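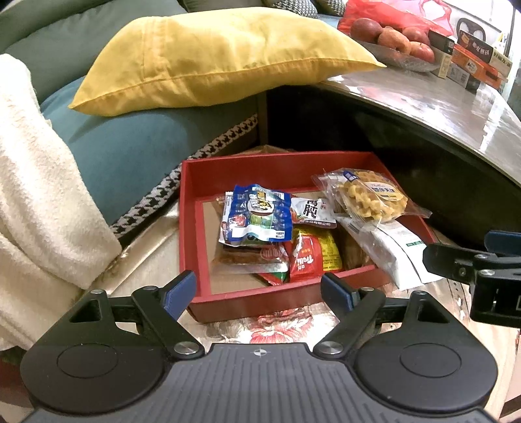

*Red cardboard tray.*

Jul 7, 2018

We just got back from two weeks in a rented apartment in Brarora, and I have sand in my laptop bag, so I figured I'd write up my vacation kitchen tips while it's all still fresh. A few of you asked after the last post how we manage to cook on the road without either going broke or eating plain spaghetti every night. (We do eat a lot of spaghetti. It just isn't plain.)

This was our ninth summer of renting a place with a kitchen, and I've cooked in everything from a real chef's setup to a hot plate on top of a washing machine. Most of what follows works in any small kitchen, so if you're stuck at home this July you can still steal the bits about knives and sheets.

## Before you leave home

I pack one kitchen bag and it never gets unpacked between trips. It lives on the closet shelf and I just top it up. In it right now:

- a paring knife and a small serrated knife, each in a toilet paper tube flattened and taped at one end
- a vegetable peeler
- a flat silicone jar opener
- two thin dish towels, the cheap kind that dry in an hour
- a dozen clothespins
- a roll of masking tape and a marker
- zipper bags in two sizes
- a little sink stopper, the flat rubber kind that covers any drain
- salt, pepper, chili flakes and dried oregano in those tiny plastic pill bags

The knives go in checked luggage, obviously. If we're only doing carry-on I leave them out and buy one paring knife at the first supermarket. Rental knives are always dull. Always! I've cut tomatoes with a steak knife from a place that charged us extra for the view.

If you do get stuck with a dull one, flip a ceramic mug upside down and look for the rough unglazed ring on the bottom. Hold the blade at a low angle and drag it along the ring, heel to tip, maybe ten strokes on each side with a light hand. Rinse it, wipe it, try it on a tomato. It won't be a great edge but it'll get you through the week. Go easy on the mug if it has a fancy glaze, and if there's no rough ring on it, use a different mug.

I skip oil and vinegar from home. I tried once. The shirt was never the same.

## The first hour in the rental

I know you want to go straight to the water. So do I. But give me one hour, or give me twenty minutes if the kids are already in swimsuits.

Open every cabinet and pull out what you'll really use. For the four of us that's four plates, four bowls, glasses, one big pot, one frying pan, the colander if there is one. Wash all of it, even if it looks clean. Everything else gets pushed to the back, and then there's no mountain of dishes on day three. You wash your plate or you don't have a plate.

Sniff the sponge and then throw it out without thinking about it any further. I buy a pack on the way in.

Run the tap for a minute or two, hot and cold. Fill the kettle, boil it once, dump it, and look inside. If there are white flakes floating around, that's limescale and you can fix it: half water, half white vinegar, bring it to a boil, let it sit half an hour, pour it out, then boil plain water and dump that as well. Lemon juice works if that's what you have. The kettle in Brarora needed two rounds and then the coffee finally stopped tasting like a swimming pool.

Check the fridge dial. People turn them down when they leave and the next guests put chicken in a lukewarm box. I set it colder than I think I need and leave the door shut overnight as much as I can. A glass of water on the middle shelf should be properly cold in the morning.

## Power, plugs and my poor immersion blender

If you're coming from the States, look at the label on anything you plug in. The apartment ran on 220 volts and a plug adapter only changes the shape of the prongs, it doesn't change what comes out of the wall. Phone chargers and laptops are usually fine with both (the tiny print will give you a range). My old immersion blender was not. It made a very high noise and then a smell and then it was a paperweight. So now I mash with a fork.

## Keeping the counter usable

Rental counters are tiny and they fill up with sunglasses. My fix is trays. Any shallow tray or box lid will do. One for keys, sunglasses and room cards, next to the door. One for the coffee things. One for the stuff that's allowed to be sticky, so honey, jam and sunscreen, which I realize is a weird group, but they all leave the same ring on the counter.

Cardboard ones are nice on trips. They weigh nothing, and when they get gross they go in the recycling. If it's going to sit anywhere near the sink, line it with a zipper bag cut open, or just put it somewhere else.

Cutting board too small and sliding all over the place? Wet a dish towel, wring it out, lay it flat underneath. Done.

## Ants

They will come. On our second morning there was a line of them from the balcony door to the fruit bowl. What works for me:

1. Wipe the whole trail with dish soap and water, including the bit that goes up the wall.
2. Find where they come in and stick masking tape over it for now.
3. Fruit, sugar and bread go in zipper bags or in the fridge.
4. Trash goes out every night, no matter how tired you are.

I've tried cinnamon and coffee grounds and all of that. Mostly I ended up with ants *and* cinnamon.

## The cooler

We take a soft cooler to the beach every day. Ours is a Tuteck, it's been with us for years, and the zipper sticks. Rub a plain candle or a bit of bar soap along the teeth and run it up and down a few times. I do the same with suitcase zippers after a sandy week, once I've brushed them out with an old toothbrush.

For ice I freeze water bottles. Leave some space at the top or they'll swell and split (guess how I know). Two big bottles keep lunch cold until midafternoon, and then we drink them. Lay them flat over the food and not under it. Grapes go in frozen too. The kids think it's dessert.

Sandwiches get soggy, so we don't bring sandwiches anymore. We bring bread, a box of sliced tomatoes and cucumbers, a hunk of cheese, and put it all together on the towel. Wrap the bread in a dish towel instead of plastic and it keeps some of its crust.

Bring a second little bag for trash. Clip it shut with a clothespin.

## Sand, salt and laundry

Sand first. A tub or big bowl of water outside the door, everybody dunks their feet. Baby powder on dry legs takes sand right off, and a dry paintbrush does the same, which I saw at the campground in Nyamweya and have copied ever since. Towels get shaken off the balcony when they're bone dry. Shake a damp one and you just move the sand around.

Swimsuits: rinse them in cold fresh water the minute you're back, then roll each one up in a dry towel and press on it (stand on it if you like!). Don't wring them. Hang them in the shade. Mine used to go baggy halfway through the summer and now I get two or three seasons out of one.

For the rest I do a sink wash every other evening. That's what the rubber stopper is for. A small squirt of shampoo is plenty. If you see a lot of foam you used too much and you'll be rinsing until dinner.

Sunscreen leaves those orange-yellow marks on white shirts. Skip the bleach, it can make them worse. I rub in dish soap, let it sit for a bit, rinse with warm water, and repeat. Sometimes lemon juice and a few hours in the sun finishes it off. Sometimes it doesn't and I own a new pajama top.

## Spaghetti that isn't plain

You can make this with one pot and one pan and the worst stove in the world. It's 400 grams of spaghetti for the four of us, and we never have leftovers.

Salt the water. While it boils, warm up a good amount of olive oil with three sliced garlic cloves, low heat, don't let them go brown. Throw in a couple of chopped tomatoes, whatever's ripe, and a pinch of the chili flakes. Before you drain the pasta, scoop out a mug of the cooking water. Toss everything in the pan with a splash of that water and stir until it looks glossy. Crumble cheese on top. In Jisora last year we did it with capers from the market and I still think about it.

No colander? Use the pot lid, held on with a dish towel, and pour away from yourself.

## Last morning

I start emptying the fridge two days before. Eggs, old bread, and sad vegetables make a perfectly good dinner if you put enough cheese on it. Anything unopened I leave on the counter with a strip of masking tape saying what it is and when we bought it. We once found a full jar of olives left like that and it made our whole first evening.

Wipe out the fridge, prop nothing, shut the door unless the owner tells you to switch it off. If they do, wedge it open with a rolled towel or it'll smell by next week.

Then top up the kitchen bag before it goes back on the shelf. I'm out of oregano and down to five clothespins, so somebody on a balcony in Brarora is set for life.

One more thing for the road trip folks: we put 3,525 miles on the car last summer with one spare roll of paper towels wedged under the passenger seat, and I'd bring two next time.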